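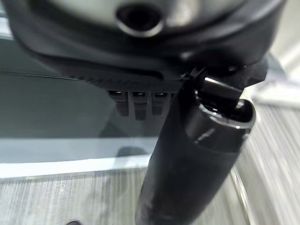
Issue 2, October 4, 2019

Hikier Steel Work Table, Model 700
Section 3: Setting up, leveling and first cleaning

Please read this section to the end before you open the carton with the legs. The table can be assembled by one person, but turning it over must be done by two persons. The name Model 700 comes from the depth of the top, which is 700 mm. The section is also valid for the Meltwood version, which has the same top and the same feet but a different lower shelf. Where the Meltwood version needs another step, it is written in the text.

3.1 Choosing the place

The table must stand on a hard and dry floor. Do not put it on carpet, on rubber tiles or on a wooden platform which can bend. Leave a free gap of 100 mm between the back of the table and the wall, so that you can reach behind with a cloth. If the table has the raised back edge (ordered separately), it may stand directly at the wall.

Do not place the table over a floor drain. One foot on the grid of a drain will always make trouble with the leveling, even when the grid looks flat.

Note: When the table comes from a cold truck, let it stand in the room with the cartons open before you peel off the film. In the cold the glue of the film becomes stiff and it tears in small strips. Customers who received their table in February have written to us about this.

3.2 Assembling the legs

1. Put a blanket or the flat carton on the floor. Lay the table top on it with the upper side down.

2. Find the four leg sockets, one in each corner. Take out the plastic plugs and throw them away.

3. Push each leg into its socket until it stops. The small hole in the leg must look to the inside of the table.

4. Put in the set screws and turn them with your fingers only. Do not use the key yet.

5. Slide the lower shelf over the legs. The folded edge of the shelf looks to the floor when the table stands. (For you, while the table is upside down, it looks up.)

6. Meltwood version only: put the two cross bars in place before the shelf. The longer bar goes to the back.

7. Measure from the table top to the shelf at all four legs. When the four measures are the same, tighten the shelf screws with the key.

8. Now tighten the set screws of the legs. Go around in a cross, first one corner and then the opposite corner.

CAUTION: The cut edges under the table top can be sharp. Wear gloves during steps 1 to 8.

CAUTION: Do not use an electric screwdriver. The thread in the socket is fine and it will be damaged at once. A damaged socket is not covered by the warranty.

3.3 Turning the table over

1. Remove all tools and loose screws from the underside.

2. One person stands at each short end. Hold the table by the legs close to the top, never by the shelf.

3. Lift together, turn, and set all four feet down at the same time. If you let the table tip over two feet, the full weight goes on these feet and their stems will bend.

3.4 Leveling

1. Lay a spirit level along the front edge. Turn the front feet until the bubble is in the middle. Turning to the left makes the leg longer.

2. Lay the level from front to back at the left end, and correct with the rear left foot. Repeat at the right end.

3. Press with your hand on every corner. If the table rocks, only one foot is wrong. Find it by trying to push a sheet of paper under each foot.

4. Tighten the lock nut on each foot against the leg.

Tables with a serial number lower than 3,139 have the older foot without lock nut. For these tables please check the level again after one week of use. The newer foot also fits the older leg, and can be ordered from our parts store in Stirthorpe.

3.5 Removing the film and cleaning for the first time

The film protects the steel during transport only. It must not stay on the table in use.

1. Begin at one corner and pull the film slowly, in a flat angle, back over itself.

2. If there is glue left, rub it with a little cooking oil on a soft cloth. Wait a few minutes and wipe it away.

3. Wash the top with warm water and a mild dish soap. Always wipe along the brushing lines of the steel, never across and never in circles.

4. Rinse with clean water and dry with a second cloth. Water drops which dry alone leave white spots. 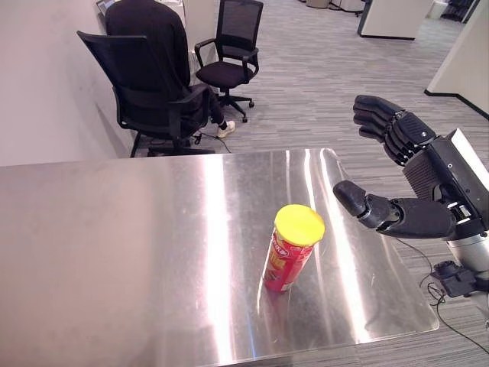
Fig. 3-4. Brushed steel table top with a can standing on it.

Finger marks on a new top are normal and they do not mean a fault in the steel. On a brushed surface they are seen best when the lamps shine from above. After some weeks of regular wiping they become less easy to see.

Things which must not be used on the top:

Steel wool or wire brushes of any kind
Chlorine bleach, also when it is thinned with water
Cleaner for silver
Scouring powder
Salt left lying in water, for example from pickles or brine

If one of these has touched the table by mistake, rinse it with a lot of clean water and dry it. Small brown points which come later are in most cases foreign rust, left by another tool. They can be removed with a paste of baking soda and water. Here also you must rub along the lines.

3.6 Loading the table

Do not load the table before the leveling is finished. Put heavy equipment close to the legs. A machine which shakes, such as a mixer, must have its own rubber feet. If it has none, put a rubber mat under it and lift the mat every evening, so that the steel below can dry.

The lower shelf is made for storage. It is not a step. Do not stand on it to reach a cupboard, and do not let children sit on it.

If you want to use the table together with the Vídalín drawer unit, stop here and continue with Section 4. The drawer unit has to be fixed while the top is still empty.

3.7 A question we receive often
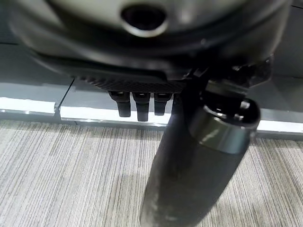 Can I cut food directly on the steel top?
Please use a cutting board. A knife will scratch the steel, and the steel will make the knife blunt very quickly. Put a damp cloth under the board so that it does not slide.

Continue with Section 4: Drawer unit and accessories.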